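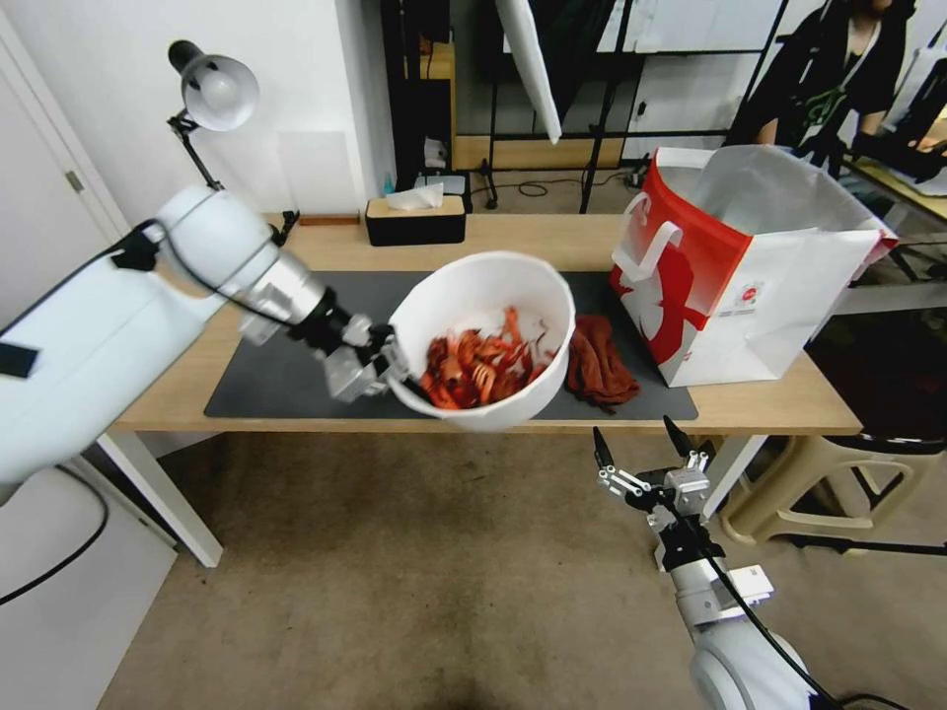 Red stuff in the big white bowl, towel on the right

How do I keep a gray desk mat clean when it doubles as the food table?

Sidra Bukhari
Posted Saturday, September 13, 2025

Small place, one table, so the desk mat stays down for everything. Problem is anything red. Goes in the bowl fine, then I want it spread out on the mat to sort thru and I get little crumbs all along the edges of the pile. Bowl gets specks up by the rim too. Second pic is the pile itself.

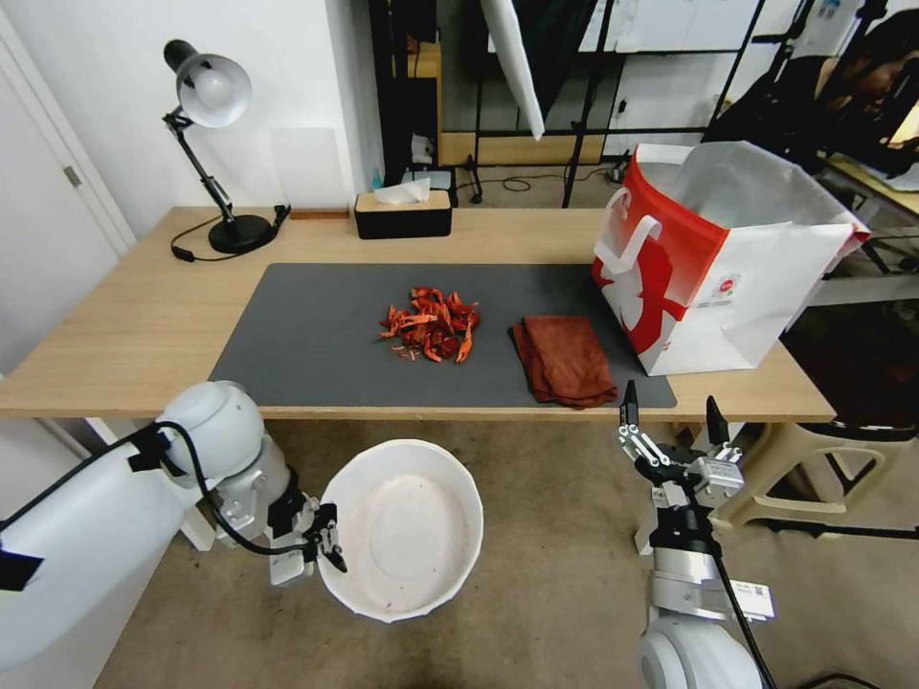
Pile on the mat, bits around the edges

Don't want to take the mat off every time, the lamp cord and tissue box are back there and its a pain. Is there something I can put down that wont slide? And what do you clean the mat with, no label on it so no idea what its made of. Wiped it with the red-brown towel, which was dumb, can't tell if the towel is picking anything up.

Skistard
68 helpful votes

Sheet pan. Seriously. Biggest one that fits, damp paper towel under it so it stays put. Sort in the pan, tip it back in the bowl over the sink. Mat never gets touched.

For whats already there: shake it outside first, dry. Do NOT start with water, you'll just push the dust in. Then a drop of dish soap on a white cloth, test a corner. White so you can see color coming off. Blot, rinse the cloth, blot again, let it dry flat.

Specks in the bowl, just a soft sponge and dish soap. If its stained, baking soda paste for ten minutes. Works on mine.

Wumetti
3 helpful votes

i use old newspaper and throw it out after. free

also move the bag off the table?? you'd get half that side back

Zusarley
112 helpful votes

Agree with the sheet pan, but parchment paper in it, then you lift the whole thing by the corners and pour. And move the tissues before you start, crumbs get down in the slot. Lint roller for the last little bits on the mat. Been doing that since January, no stains so far.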